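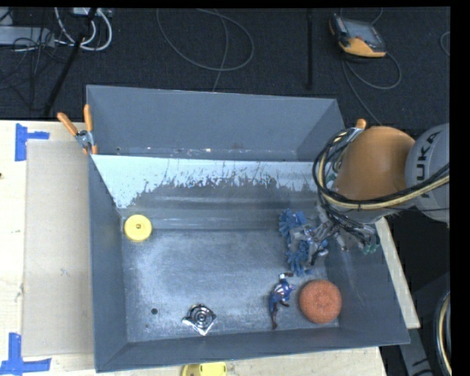 Issue 30, page 2

Lost property bins: a lot of metal for a sponge and a toy

Tirken wants every leisure centre, library and bus depot in the country to stop using cardboard boxes for lost property. Its answer, launched in March, is a large grey metal bin that sits on a table and is meant to take years of knocks. The company has 1000 of them ready to go out and says it has room to make 3000 more if the orders come in.

Whether they will is another matter. The bin is a heavy thing to ask a front desk to find space for, and the sales leaflet spends most of its words on how tough it is. Toughness was never the main complaint about lost property. People complain that they can't find their things, or that they were told to come back later and did, and the box had gone to the tip.

The one on show at the Skomus centre has plainly lived a bit. The bottom is scuffed and finely scratched, and the pale band across the slope towards the back has worn to a ragged edge, with the darker metal coming through in streaks. Tirken calls this "honest wear". A buyer might call it a surface that doesn't last, and would be right to ask what the band is for if it starts to flake.

As for the contents, it was a mixed lot: a small Captain America figure, a round orange-red scrubbing sponge, a yellow disc, a blue spiky thing and a shiny bit of metal that could have come off anything. It is hard to picture the queue of owners. The leaflet promises that a flat, open bottom lets staff "see everything at a glance", and with so few things in it that claim is safe enough. Try it in January with a heap of gloves, scarves and single trainers.

There is a separate compartment at the back, a sort of trough, which Tirken says is for keys, cards and other small items. Small items are the ones most likely to be worth something, and a tray with no lid seems an odd home for them. Asked about this, the company said a lid was "under review".

Nondia, which runs the desks at two of the sites on the trial list, has not signed up yet. It said it would wait to see how many things went back to their owners over 30 days, and how that compared with the old boxes. Tirken has not said whether it will publish those figures. The leaflet has none.

Peng, which sells a plain lidded crate to the same customers, said it had no plans to change its range.

The trial bin stays on the table at Skomus until the end of the month. Anyone missing a sponge can ask at the front desk before 5pm.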